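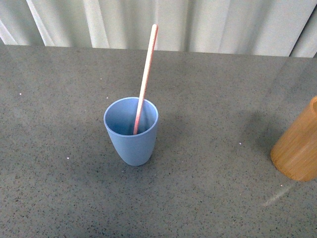
Home > Guides > Arms and Grippers > Care and Setup > Next guide

Setting up the Hineo arm for cup and stick work

By Octavio Yáñez, updated 06/05/2025

I have set up this same arm more times than I care to admit, twice after moving benches and once after I wiped the saved positions all by myself (please export yours before you start!). So pull up a chair, because we're going to take this slowly. The job is an ordinary one: the arm reaches over a cup, lowers its two fingers at the rim, and handles a flat wooden stick. It's a lovely little task for finding out what is loose.

Before you power up

Clear the counter of anything you don't need and wipe it down. Set your cups where you want them and leave plenty of open surface between them, more than you think, as the wrist is wider than the fingers and I have knocked over many a cup with the part I wasn't watching. At our Plemden bench the reach setting is 740, and I put the main cup well inside that.

Now go over the screws. Start at the gripper body, move up to the sensor bracket and finish with the housing. Snug is plenty. If the bracket has shifted even a hair you'll have to redo the sensor alignment, and that's the slow part, so be gentle with it.

Look at the strap and the cable too. A loop of strap is fine so long as it stays off the counter and can't catch a rim when the arm swings. Move the arm by hand through its whole path with the power off and just watch that loop.

Teaching the cup position

Turn on the power and wait for the green light on the wrist. Load program 1654 from the Clasotmont menu, drop the speed to 5, and jog the arm until the gripper is over the cup. Open the fingers first, then come down a little at a time, stopping often to crouch and look from the side. I know it feels silly to crouch, but do it anyway.
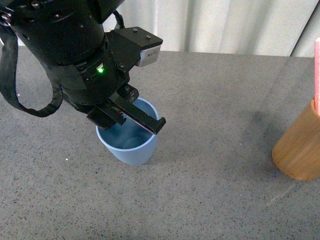 Gripper lowered into the blue cup, fingers apart, green light on.

Once the fingers are down at the rim and you like what you see, save the position as your low point. Raise the arm straight up, save that as your high point, and run between the two a few times before you ask it to close on anything.

For the stick, set the grip force to 63 and go up only if it slips. Thin sticks will bow before they complain. Try one standing at a steep lean and one lying nearly against the rim, and write both results on the bench card.

Regular care

Wipe the inner faces of the fingers with a dry cloth at the end of each session. I do a full screw check every month and a bigger one in July, when the Sepúlveda parts order comes in and I can swap any tired finger pads at the same time. After a swap, teach the low point again from scratch, even if the old one looks fine.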